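Talks and handouts
5 min read

Mixed bins: sorting lost property when nothing matches

Speaker notes, Gemcombe session. Talk runs 20 minutes with questions. Handout is one sheet, on the chairs by the door.

Start

Good morning, thanks for coming. I look after lost property for the Rana centre in Gemcombe. We have a pool, a soft play room, two halls and a café, and all of it sheds small things. Last year we logged 1663 items. Coats and water bottles are most of that and I'm going to leave them alone today, as there's plenty written on coats. I want to talk about what is left when the coats have been hung up.

(Ask for hands: who has a box marked "misc"? Wait. Then: who knows what is at the bottom of it?)

Our misc box was a laundry basket until two years ago. When we tipped it out in January there were 154 things in it, and some had been there long enough for the tape labels to drop off. That was the start of the system on your handout.

First sort

We do the first sort by what a thing is made of and how it has to be cleaned. We used to do it by where it was found. Where it was found still goes on the tag, but it doesn't decide the shelf.

Hard plastic is one group. Wipe, dry, tag, shelf.

Cloth and anything stuffed is the second. This goes in a paper bag until it has been checked for damp. Please don't use a sealed plastic bag. We lost a good knitted rabbit that way.

Anything used on hair, skin or teeth is the third. Toothbrushes go straight out. Brushes and combs we keep for a short time, apart from the rest.

The fourth group is parts. Lids, wheels, pegs, the bit that goes on the end of another bit. Parts take the most patience and I'll come back to them.

(Don't go into keys and phones. They go in the safe and are on a separate sheet.)

The container

We tried deep boxes, stacking crates and a wire basket from the old café. In all three the small things went to the bottom and stayed there. The trays we settled on came from Jendetti and are low enough that you can see the floor of them from standing. If you take one point home, take that one. Spread a few items out at a time and leave bare floor between them. A dozen at once is too many, as people start stacking. 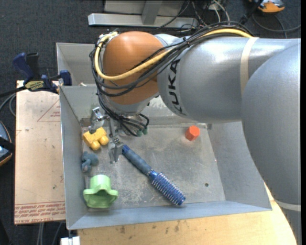 Hairbrushes are the item I get asked about most, so I'll use them to show how the four groups work. A brush comes to us in with everything else, and the temptation is to leave it there until the afternoon. Look at what shares the floor of the grey metal bin on the slide: a blue hairbrush, a yellow toy with rounded knobs on it, a small blue-grey soft toy over by the wall, and a light green plastic piece in the corner. I'd take the brush out first and the soft toy second. The yellow one I'd put down as hard plastic once I'd had it in my hand to check. Then you're left with the green piece.

(Pause. Ask what they would write on the tag. Take three answers and no more, it eats time.)

With the green piece I would write "green plastic, cup shape, wavy rim" and stop. Somebody on the desk will want to put "doll's cup" or "flower pot" or "egg cup", and once that is on the tag, anyone who rings up about a toy trumpet will be told we haven't got it. Write the colour, the shape and one feature. Guess on the phone if you like, but don't guess on the tag.

Tags

Brown card tags, string, pencil. Pen runs if the thing is wet. The tag has four lines: date, where found, what it looks like, group. We used to have a line for value and dropped it.

For soft toys, put the length against your hand (palm, hand, hand and wrist) and say if it has a face. Parents ringing up nearly always mention the face. They are less good on colour. Grey, blue and green get swapped about a great deal, and a toy that has been through the wash many times can be hard to name even with it in front of you. If you can't decide, write both colours.

Parts

Parts stay in a tray of their own for 16 weeks. It sounds long. We tried four weeks and were forever throwing away a lid the week before the box came in. More than 62 parts were matched up last year, mostly by the soft play staff, who know the toy sets better than I do. Keep the tray where they walk past it.

Where it all goes in the end

Unclaimed hard toys are washed and go to the Under project, who run the toy shelf below the library. They'll take soft toys if the seams are sound and the label is still on. They won't take brushes, and we put those in the bin after four weeks. Parts that have had their time are recycled if we can tell the plastic, and mostly we can't.

(If short of time, skip to the handout here.)

Questions that usually come up

Do we photograph everything? No. Soft toys only, on a plain background.

Do we wash soft toys before they are claimed? Only if dirty or damp. Some families would sooner have it back unwashed.

Can people look through the trays themselves? With someone from the desk, yes. Ask them to describe it first.

Spare tags and pencils are on the side table. Please leave the sample trays, I need them back at the centre by two.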